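From: Stojan Golob
To: tables list
Subject: Re: [tables] Pale top, which finish?

Hello Katia, hello all,

On Wednesday Katia Monti wrote:

> I have bought a second-hand table from a house in Cladcombe and the
> top is a very light wood with long wavy grain. The old varnish came off
> without trouble. My husband wants oil, I am afraid it will go yellow.
> Does anybody have a pale top which stayed pale? And how fine do you
> sand before the first coat? The man in the shop in Grandbridge told me
> 2000 and I think this is too much.

I think the same as you, 2000 is too much before the first coat. The wood becomes so closed that the finish cannot go in. I started with 80, only where the old finish was thick, and then I went up slowly and stopped when the surface felt even under the hand. The 2000 paper I used only at the very end, on the last dry coat, with very light pressure.

About the colour I must agree with you and not with your husband, I am sorry. I tried oil first on the underside of my table and it became like weak tea in one summer. For the top I took a water-based varnish, 3 thin coats, always along the grain. With a wavy grain this is not so easy – you cannot follow every line, so choose the main direction and stay with it until the edge.

One more thing. Please wipe off all dust before each coat, also from below the edge. I forgot this in August and had to sand one corner again.

Drummond wrote last month that he puts wax over the varnish. I did not do this, the shine is already enough for me. In the middle, where the light falls on it, it is soft and not like glass, and the cream and the darker stripes are still easy to see.

If you want, I can look for the name of the varnish, the tin is in the cellar in Grernik.

Best regards,
Stojan

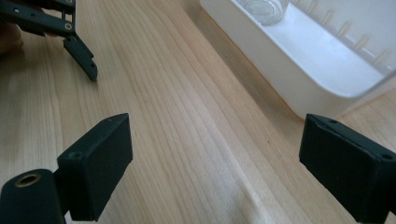
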